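Sorting the produce haul when you have no counter space

Updated Feb 14, 2018

OK quick one. People keep asking how I deal with the big produce shop in a kitchen the size of a closet, so I'm writing it down between two other things. Short version – use the bed. Lay down plastic, spread everything out, sort it, put it away.

My counter holds a kettle and a cutting board. That's it. The old table went when we moved to Lidden, never replaced it. Bed's the biggest flat thing I own.

What you need

A plastic sheet, big one. Thin is fine. Painter's drop cloth, the kind of wrap a mattress comes in, whatever you have.
A tray with a raised edge.
A couple of plates or bowls.
Paper towels.
A bag for scraps.

Total time maybe the length of a podcast. Less if you don't stop to snack.

Step 1. Make the bed first

Seriously. Pull the covers flat and tight. Lumps in the bedding = oranges rolling onto the floor. Pillows off, phone chargers off, cat out and door shut.

Step 2. Put the plastic down

Shake it out over the floor or outside, then lay it across the middle of the bed. Don't bother smoothing it. The wrinkles help, they stop round things from wandering. Leave it hanging over a bit at the near side so you can lean on the edge without touching the covers.

Wipe it with a damp cloth if it's been folded up in a drawer since October like mine was. Dry it again. You want it dry before any fruit goes on.

Step 3. Everything out at once

Empty the bags. All of them, onto the plastic. Don't try to be neat yet, you just want to see what you got. Round fruit toward the middle, vegetables up at the far side on plates so they don't get buried.

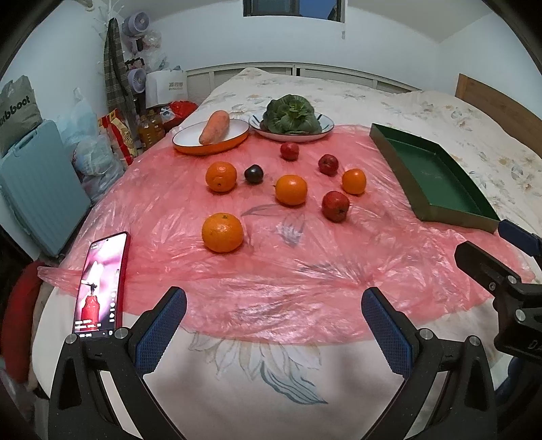 Fruit out on the sheet, veg on a plate and in a bowl at the back, tray standing by.

Keep the tray close but leave it empty for now. Same with the scrap bag – floor, next to your foot.

Step 4. Check each piece

Pick it up, turn it all the way around, press near the stem with your thumb. Takes two seconds. What I'm looking for:

Apples – soft brown spots, holes, any dent that gives when you push it. Dents go in the eat-first pile.
Oranges – heavy is good. Light and puffy means dry inside. Any blue or white fuzz, out, and check whatever was touching it.
Plums – a little give at the tip is ready. Hard as a rock, leave it out of the fridge a few days. Wrinkled at the stem, eat today.
Carrots – should snap, not bend. If there are tops on, twist them off now, they pull the water out of the root.
Bok choy – look down in the middle where the leaves meet. That's where the slime starts. Pull off yellow outer leaves.

Don't wash anything yet. I know, I know. Wet fruit goes moldy faster and you'll be washing it before you eat it anyway. The one exeption is really muddy carrots, and those get dried properly right after.

Step 5. Load the tray

Fruit that passed goes on the tray. The tray is just how it gets from the bedroom to the kitchen in one trip, so the raised edge matters. One layer. No stacking. Big oranges against the sides first, then smaller stuff in the gaps. Plums last, on top of nothing and under nothing, they bruise if you look at them wrong.

If it doesn't all fit do two trips. I once tried a tower on the tray to save a walk and an apple went down the stairs and out past the neighbor's bike.

Vegetables stay on their own plates. They're going to a different place so there's no sense mixing them.

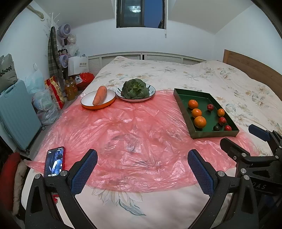
Vegetables are the bit I used to get wrong. I'd move the fruit, feel finished, and go do something else, then find limp greens on the bed at dinner time. Now I put them on plates where I can't miss them. The carrot on the orange-rimmed plate and the greens next to it on the blue-rimmed one get picked up on the very next trip, one in each hand, fridge door already open. Leafy stuff wilts quicker than people think in a warm bedroom. Roots will forgive you, greens won't.

Step 6. Where it all goes

Oranges – bowl on the shelf if you'll eat them this week, fridge drawer if not.
Apples – fridge, in their own bag, away from the greens. They give off a gas that turns leaves yellow. Also don't park them next to the carrots, makes the carrots bitter.
Plums – out until soft, then fridge.
Carrots – bag with a paper towel in it, bottom drawer. Change the towel when it gets damp.
Bok choy – wrap loosely in a dry paper towel, then a bag left open at the top. Use within a few days.

Anything from the eat-first pile sits at the front of the fridge at eye level. If it's at the back it's already compost.

Step 7. Clear the bed

Lift the sheet by the corners so the bits of leaf and stem slide to the middle. Carry it to the sink or the tub and tip it out. Wipe both sides, hang it over the shower rail till it's dry, then fold. Folding it wet = smell. Ask me how I know.

Check the covers for stickers. Those little fruit stickers get everywhere, I've found them on my socks at work.

A few questions from the comments

Can I use a towel instead? You can, but it soaks up juice and then so does the bed. Plastic.

Does the color matter? No. A light see-through one is nice for spotting dirt is all.

Bahman Ghaffari wrote in to say he does his on the ironing board. Fine for a small shop I guess. Too narrow for me.

What about onions and potatos? Never make it to the bed. Straight into the dark cupboard, seperate shelves.

Berries? Different job, doing a page on those when I get time.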